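Bin Picking Cell, Final Report
Part 4: The Cable Fault and the Unexpected Stops

Our project was done in the robotics laboratory at the Plarnstead campus. The goal was that the arm takes mixed small objects out of a bin, one after another, using the picking program Dinora.

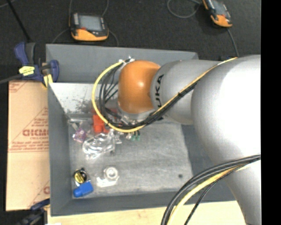

The fault appeared first on 8th September, during a long test. After 80 picks the arm stopped above the bin and the controller showed a lost signal from the end-effector. We restarted it and the test continued well, so we wrote in the log "communication error, solved". This was our mistake. The same stop came back three times in that week, always when the wrist was turned far to one side for reaching an object near the wall.

At first we suspected the software. We spent almost 5 days reading the messages of Dinora and changing the waiting times, and it made no difference. Then our supervisor asked us to move the wrist slowly by hand control, with the gripping switched off, and to watch the signal. At the end of the turn it was lost every time.

The cause was the signal cable. It had too little free length between the wrist and the next tie, and at the far turn it was pulled at the connector. Inside the connector one wire was nearly broken. We ordered a new cable from Pluvano and fixed it with a longer loop. We also limited the wrist rotation in the program, so a few objects close to the wall are now left in the bin.

There was also a safety matter. In one stop the grip opened and a part fell back in the bin while a student was standing near. No person was hurt. Since then the rule is that the emergency stop is pressed before anybody reaches into the bin, also for a short correction.

The new cable worked without a stop until the end of our tests in November. The connector should be checked again by the next group.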